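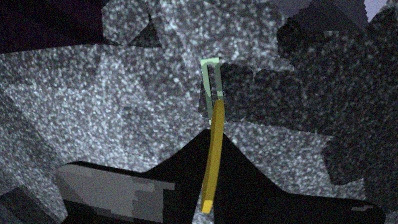

The Flovham club's simulated gripper with the yellow and green test piece.

I have been helping with the robotics club at our school since January, and I want to make a case for something that annoys half the parents: our pupils should spend their first term in simulation, before they touch a single motor.

The complaint goes that it's just another screen. I understand it! I grew up with a soldering iron and the burns to match. But come along at four in the afternoon and listen to them. Two pupils will be arguing over how wide the gripper should open, a third wants to come in from the other side, and all three can try their idea before the bus leaves. With our one real arm they'd be queueing, and 21 pupils make a very long queue.

Pascal Sauerland, who ran the club before me, thinks they lose respect for the hardware this way. A crash costs nothing, so they crash all day long. True enough, and I still think he has it the wrong way round. Last term one group failed 33 times at the same grasp and came back for more, laughing (and swearing a bit, sorry, Mrs Kuhlmann). I have never seen a child do that with a machine they were scared of breaking.

And yes, the graphics are rough. Our computers are old and the rocky ground looks like gravel seen through a wet window. The pupils couldn't care less. They care about angles and about whose turn it is on the keyboard.

The real arm comes out after the holidays, and I can't wait. Imke Weidemann's group has already asked to go first.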